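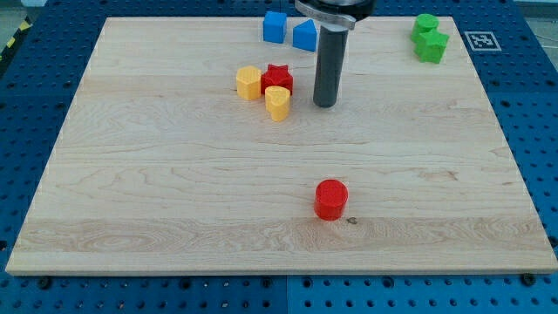

Color drift is a paperwork problem before it is a paint problem, according to the quality lead at Galletti, a contract finisher in Stondcombe that coats small wooden parts for toy and game makers. The lead, who asked to be identified by job only, has run the inspection bench since the company moved its finishing line in January.

4 min read
Jun 4, 2025

The trouble usually starts with the reference chip. Customers send one painted sample per color and expect every later batch to match it. "A chip that has been in a drawer for a year is a different color from the chip that was approved," the quality lead said. "Yellow goes first. Red holds up better than people expect, and blue hardly moves at all under our storage conditions."

Galletti now keeps two sets of chips per customer. One is sealed and opened only for disputes. The other is used daily and replaced after 600 readings. Each reading is taken at the same spot, with the grain running left to right, under the same lamp.

Batch size matters too. The standard order is 3000 pieces, tumbled in a drum with water-based paint and dried on screens. On a recent order for Komora, 2941 passed. Most of the rejects had bare corners, and only a handful failed on color.

"Bare corners come from the drum being too full," the quality lead said. "The parts knock against each other while the coat is soft. You can slow the drum down, but then you get drips on the flat faces. We cut the load instead and accept the extra run."

Moisture in the blanks is checked on arrival. Galletti's limit is 8 percent, and anything above that goes back on the rack. Damp blanks take up paint unevenly, and end grain comes out darker than the sides. The company tried a sealer coat from Sung to even this out. It worked on end grain but added a day of drying, and it is now used only for light colors.

Asked whether customers should measure color themselves, the quality lead was cautious. Two instruments of the same model can disagree by enough to fail a good batch. "Agree on the instrument, the lamp and the tolerance before the first order. After that, send us numbers. Please don't send a phone photo."

The next change at Stondcombe is a second drying room, which will let dark and light batches run on the same shift.

Related
Reading a moisture meter on small parts
Drum loading: how full is too full
Storing color references
Water-based paint on end grain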